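Mug Tree Task, Collection Gallery

Notes by Ettore Amato, with annotation comments from Bohdana Kovalchuk

The page covers the mug tree portion of the Listedau set, the tabletop collection made at the Prikau bench for training a manipulation policy. The task is short to state: take a mug off the tree and set it down on the table, or take a mug from the table and hang it on a free peg. Each direction is stored as its own task with its own instruction text. The set holds 486 accepted episodes across both directions, all teleoperated, all recorded with the fixed camera and the wrist sensor running together.

Mugs on pegs were picked for a practical reason. A policy trained only on upright cups tends to approach from above and close on the rim or the body. A hanging mug is turned on its side, its handle is partly hidden by the post, and the clearance between the fingers and the nearest peg is small. The approach direction has to be chosen from the image, and a mistake of a finger's width moves the whole tree.

Operators worked in blocks of 42 episodes, then swapped. Tree position and rotation were changed between episodes by hand, with no template. The bowl is a distractor in this task and is never the target. It stays on the table in part of the set so that the model sees a second red object close to the rack.

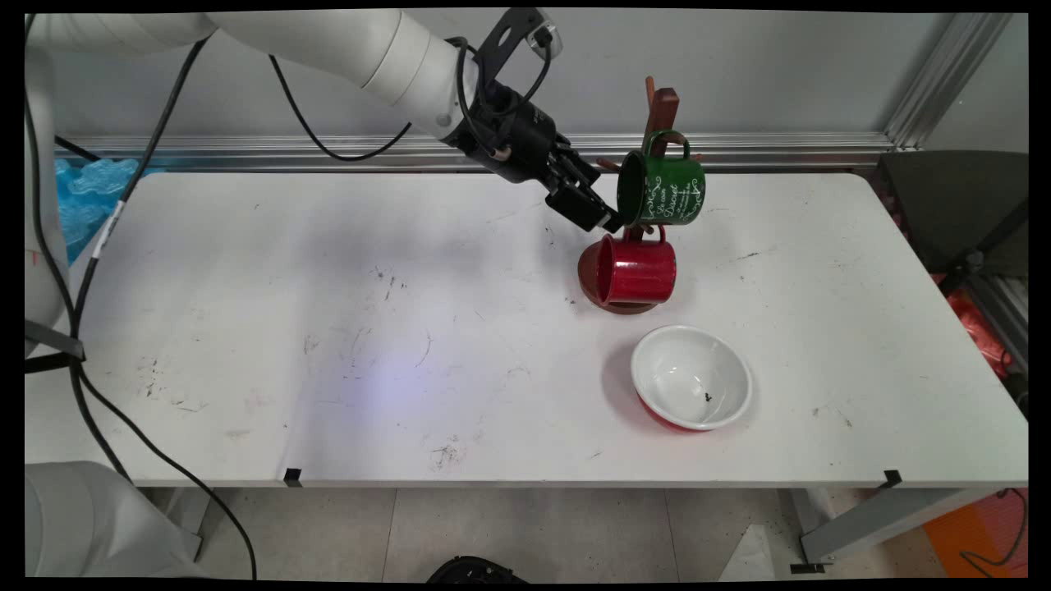
Prikau, November

Approach to the upper mug. Fingertips are beside the lower left rim of the green mug, with a peg between the fingers and the mug body. Its mouth faces left, toward the gripper. The red mug hangs directly below in the same orientation.

Instruction text for the removal direction: "take the green mug off the rack and put it on the table." The color word is required whenever more than one mug is hanging. Episodes with one mug use the short form without color, and the two forms are kept balanced in the training split.

Annotation comment, B.K.: the approach label ends at first contact with any part of the mug. If contact cannot be decided from the fixed view, use the wrist view. If it cannot be decided from that either, mark the boundary as uncertain and leave the episode in.

Surface and background

The table was not refinished before collection. Scuffs and scratches are left as they are, and so are the tape pieces on the front edge. An earlier set, Bravo, was recorded on a clean white sheet, and policies trained on it lost accuracy as soon as the sheet was removed. Listedau was planned without one. Cables behind and beside the table are also left in view. We tested masking them and dropped the idea, as the mask edges moved with the arm and became a feature in their own right.

Lighting was not controlled beyond the room lights. Colored light patches on the table are kept, and no correction is applied to them. Glossy objects such as the red mug carry highlights that shift with the viewing angle, so color augmentation is held low for this task. With strong augmentation the red and green labels started to trade places in the instruction tests.

Segments and labels

Every removal episode is cut into approach, grasp, lift clear, transfer, and release. Lift clear is the segment with the most annotator disagreement. Kovalchuk's rule is that it ends when the handle has passed the tip of the peg, whether or not the mug is still touching the post. Hanging episodes run the same list in reverse order, with one addition: a short settle segment after release, held for 2 seconds so that any swing of the mug is recorded.

Failed attempts are not thrown out. A dropped mug, a missed handle or a tipped tree gets a failure tag and the segment in which it happened. Failures are stored apart from the 486 and are used only for the success classifier. An operator who misses and then recovers within the same episode produces a normal episode with a retry tag — these have been the most useful part of the set for the hanging direction.

File notes

Joint positions, gripper opening and both camera streams are written by the Brastix logger under one clock. Episodes longer than 2000 control steps are cut off by the logger and need to be recorded again. Most of the long ones came from the hanging direction, where operators slowed down near the peg.

Enamel mugs are used throughout. Their handle sizes differ enough to matter for the peg, so mug identity is stored with each episode. Please use the identity field when building a held-out split. Splitting by color alone puts the same handle shape on both sides.

Corrections to the labels go to Bohdana Kovalchuk. Changes received by Friday are included in the next index.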